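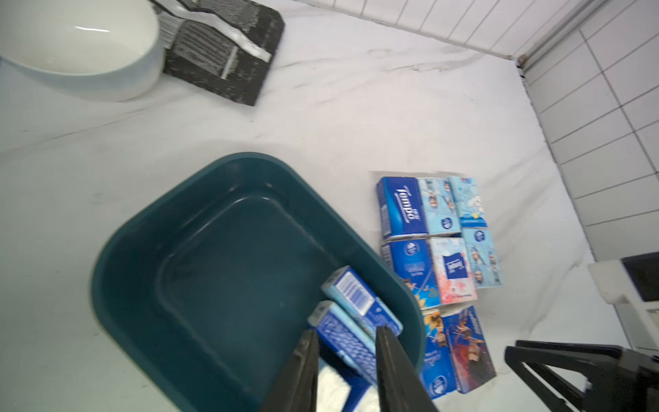
The robotics club at Gakau College has taught a pair of arms to tidy up! Five students have spent the term on Kesta, their entry for the Valon student challenge in October, and the job is simple to explain: get the small packets off the counter and into the tray.
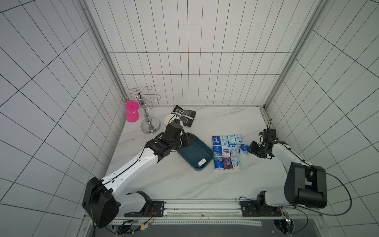
Two arms, one tray

Both arms share a rail, so the students wrote rules for who reaches first — a part that took 20 practice sessions and plenty of arguing.
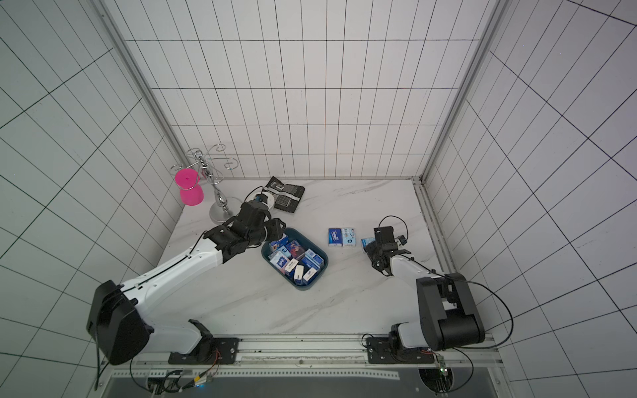
Aoi Ishida said the hardest bit was grip, as a squeeze that suits one packet can be far too much for the next. Her favourite part is writing the code for the handover between left and right.

The club meets in the Fawzy Building and new members are welcome, no coding needed.
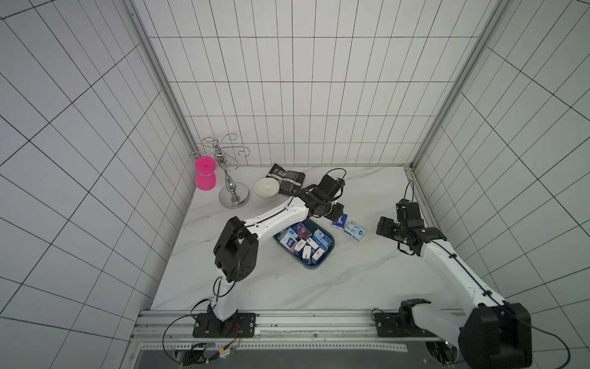 According to one parent, dinner conversation at home is now entirely about grippers. The next open session is on 2025-04-22.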